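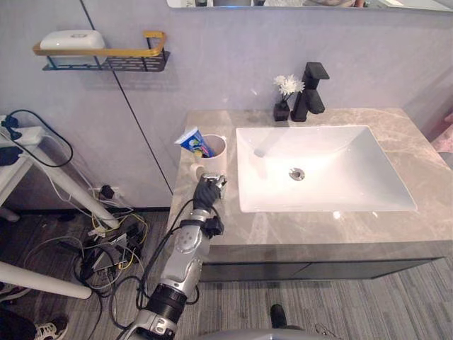 The basin end of the counter, with the toothpaste cup where it stands now.

From: Eustaquio Chávez
To: Canum house-fitting list
Date: Jan 29, 2025
Subject: Re: Marks on marble, and towel bar height

On the list, Gallegos wrote:

> We are about to order the counter for the small bathroom and the shop
> is pushing grey marble. My worry is toothpaste and soap. The last place
> we rented had a pale stone top and it was covered in dull rings by the
> time we left. Do you regret yours? Also, how high did you put the towel
> bar, and does a thick towel dry on it? Ours are all the heavy sort and
> the bar we have now is too low, so they end up on the floor.

No, I don't regret it, but you do have to look after it. Ours is grey with beige and white veining and small marks get lost in the pattern. The rings you describe are most likely etching. Toothpaste is mildly abrasive and some soaps and cleaners will take the polish off if they sit there. Sealing slows down stains but it does nothing for etching, whatever the shop says.

What we do:

Toothpaste stays in a plain white cup, cap down. The cup goes on the left part of the counter near the flowers. It gets rinsed out when the bottom goes chalky, and I wipe under it when I do the basin.

Soap is kept off the stone. There is a wall rack on the left with a gold-coloured rail and a black perforated tray, and the soap dish stands on the end of that. Before the rack went up we had the dish beside the tap and there is still a dull patch from it if you catch the light right.

For cleaning I use warm water and a drop of washing-up liquid, then a dry cloth. No vinegar and no limescale spray. I do use limescale remover on the shower screen, but I keep it well away from the counter.

The tap is matt black and it shows water spots more than the stone does. If you have hard water I would think about that before you order a black one. Ours is a single lever and I have no complaints about how it works. The fitting instructions were poor.

On the sealer, I used the Kaltden one in June. One tin did the whole top with plenty left over. The Trernix one was out of stock so I can't compare them.

Now the towel bar.
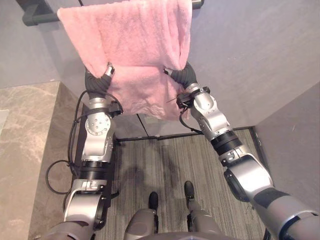
Pink towel on the dark grey bar, lower edge bunched up.

Ours has its centre 1085 mm above the finished floor at the low end of the room and a few millimetres more at the other, because the floor falls towards the drain. Set it level with a spirit level and ignore the floor. If your towels are long, measure the longest one folded over something before you drill. I didn't, and the first pair of holes had to be filled.

As for drying, a fluffy towel folded thick and hung over a single bar is slow. Pull the lower edge straight so it isn't in a bunch, and open it out to the full width of the bar if there is room. In winter I move ours to the airer in the hall overnight.

The bar brackets need proper fixings for whatever is behind your wall finish. Tell me what yours is and I can look up which ones I bought. I have the receipt somewhere.

Eustaquio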